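Two-Arm Sweeping at Home, Part 2: Getting the Dustpan Involved

Filed under: Household Robotics, Regrettable Weekends

Part one ended with both arms bolted down, both grippers opening and closing on command, and my family asking when the robot would do something. Sweeping seemed like a modest answer. A child of six can sweep. I have since developed great respect for children of six.

This page covers the two-handed version: dustpan in the left gripper, broom in the right, dirt somewhere in between. You'll need both arms calibrated, a long-handled dustpan, a broom of similar length, and a stretch of hard floor you don't mind having opinions about. I'm running the arms from a Meteck controller board with Horutari, the little motion script package that Ekene Garba and I keep breaking and fixing in turns.

Step 1. Pick your tools by handle

Forget bristle quality. What matters is the handle. It should be straight, stiff, and thin enough for the fingers to close on without reaching the end of their travel. Get the two handles in different colors. Mine are red for the pan and blue for the broom, and when you're reading logs at 11 p.m. "red is too low" is much easier to shout than "the left-hand implement is too low."

Telescoping handles are out. Mine collapsed slowly and with dignity, like a man leaving a party.

Step 2. Set the grip

Park both arms in the ready pose, open the grippers, and feed each handle in from above by hand. Close at low force, then bring it up until you can't twist the handle with two fingers. Stop there. More force doesn't buy you more grip, it just dents the tube.

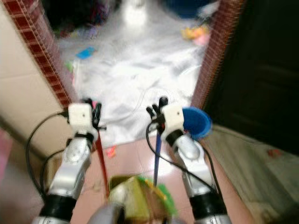
Grip high on the handle. I started low, on the theory that shorter meant steadier, and the wrist spent all its time trying to fold itself into a shape it doesn't have. From the top, a small wrist movement becomes a large one at the floor, so turn your speed limit down before you try anything. I cut mine in half and then cut it again after Armindo Marinho came by and lost a shoe to it.

Check your cables at this point too. Every loop needs enough slack for the full swing and not enough to lasso the other tool. Run each joint through its range by hand with the power off and watch where the slack goes.

Step 3. Teach the floor

The arms have no idea where the floor is. You have to tell them, and then you have to tell them again once you've learned that your tiles aren't level. Lower the pan until the front lip touches, back off a hair, and save the pose as PAN_DOWN. Do the same with the broom, but press until the bristles bend slightly, and save that as BROOM_DOWN.

Do this in the spot where you intend to sweep. I taught mine at one end of the hall and ran it at the other, and spent an evening watching a broom clean the air. 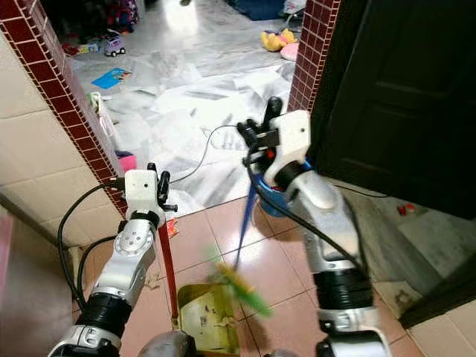 Next comes the stroke itself. Horutari wants a start point, an end point, and a duration. Keep the stroke short, pull toward the pan, and lift before the return trip. If you skip the lift, the robot will sweep everything in and then sweep everything out again, with identical care both times. Ekene calls this the Grurholm cycle, after the place we both used to work.

Step 4. Hold the pan still

This was the hard part, and I'd budgeted no time for it. When the right arm moves, the whole base rocks a little, and the left arm passes that straight down to the pan. The lip lifts and crumbs go under it.

Two things helped. First, set the left arm to hold position with some give, so it leans on the floor a bit. Second, slow the first and last part of every broom stroke. Subbarao Acharya sent me his easing values and they beat mine embarrassingly.

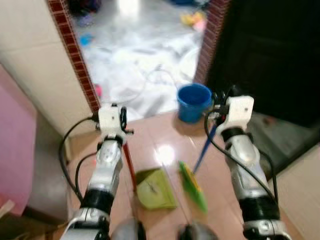
Save your settings under a new name each time you change something. My current file is sweep_891, and no, I didn't skip any numbers.

Step 5. Run it on real dirt

Start with something big and light, like torn paper. Then try crumbs. Leave flour for people with more hope than I have. Run the stroke, look at the pan, nudge BROOM_DOWN a little lower if the bristles are skating, and go again. Keep one hand on the stop button and your feet out of the hallway.

Expect the broom to tap the pan now and then. If it knocks the pan sideways, shorten the stroke at the pan end. 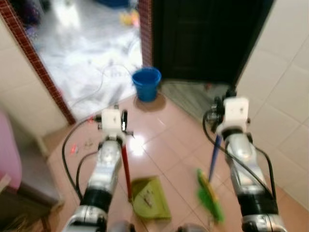 Troubleshooting

Handle rotates in the gripper: wrap the grip area with a layer of bicycle inner tube.

Broom misses the floor halfway through the stroke: add a middle point and teach its height separately.

Right arm stops with an overload error: you're pressing too hard. Raise BROOM_DOWN.

Left arm drifts upward over a long run: re-home it every 60 strokes. Sachiko Shimada thinks it's heat. I think it's spite.

Emptying the pan is part three. For now, I do that.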